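Pale smudges and streaks on matte tabletop that won't wipe off

Asked in Cleaning & Kitchen

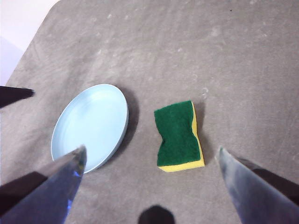

The table with a blue plate and a sponge on it. The marks are easiest to see toward the far side.

We bought a secondhand table in November with a matte gray-brown top, and I can't get it to look clean. There are pale smudges and streaks all over it, plus little light specks. When I wipe it with a damp sponge and dish soap it looks fine for a few minutes, then it dries and the same marks come back, sometimes in a slightly different place.

The seller said the brand is Punberg but didn't know what the top is made of. There is no label underneath, only a sticker with 298 on it. It feels a little bit soft, almost like fabric, but it is hard if you knock on it. I don't have the receipt or any care sheet.

What I have tried so far: dish soap and warm water, plain water, and a spray called Lenolik that my sister uses on her counters. The spray made it worse, I think. There is a duller patch now where I sprayed it directly.

Is this residue, or is the finish worn out? I would like to know before I spend money on it. We eat at it every day so I don't want to use anything harsh.

Viola Costa

2 answers

Answer 1 (accepted)

Most of this sounds like soap film. A very matte top has a fine texture and soap dries down in it. If the marks move around when you wipe, they are on the surface and not in it. Wear stays where it is.

What I would do:

Put one small drop of dish soap in a quart of warm water. That is less than you think you need. Wring a microfiber cloth out in it until it doesn't drip, and wipe the whole top in one direction. Then go over it with a second cloth and plain water, and change that water when it gets cloudy. I usually change it 2 times on a table that has a lot of buildup. Dry it right away with a clean towel. Don't let it air dry, especially if your water is hard. Hard water leaves pale specks and they look the same as what you have.

If there is still haze after that, mix one part white vinegar to four parts water and try it in a corner for a day before doing the rest. Don't do this if the top could be stone or has a wax or oil finish. Vinegar will etch some stone and it will take wax off.

Keep the scrubby kind of sponge off it completely. On matte finishes it rubs small areas shiny and you can't undo that.

The dull patch from the spray may just be more residue, so rinse that spot twice before you decide it's damaged. If you look across the top with a lamp down low and the patch has a clear outline that never changes, then the finish is probably affected. I had one like that in my last apartment and I put a runner over it.

Concetta Serra

Answer 2

use a magic eraser. did my whole kitchen in 30 minutes

Comments on Answer 2

I would be careful with those on matte. It is a very fine abrasive and it left a shiny streak on my desk.

mine is matte too and it was fine

Update from Viola Costa

Did the two-cloth method on Friday. The rinse water was cloudy the first time and a bit less the second. Most of the streaks are gone and have stayed gone. A few of the specks are still there and I can feel one with my fingernail, so that might be paint. The dull patch is smaller but I can still find it. I haven't tried the vinegar yet.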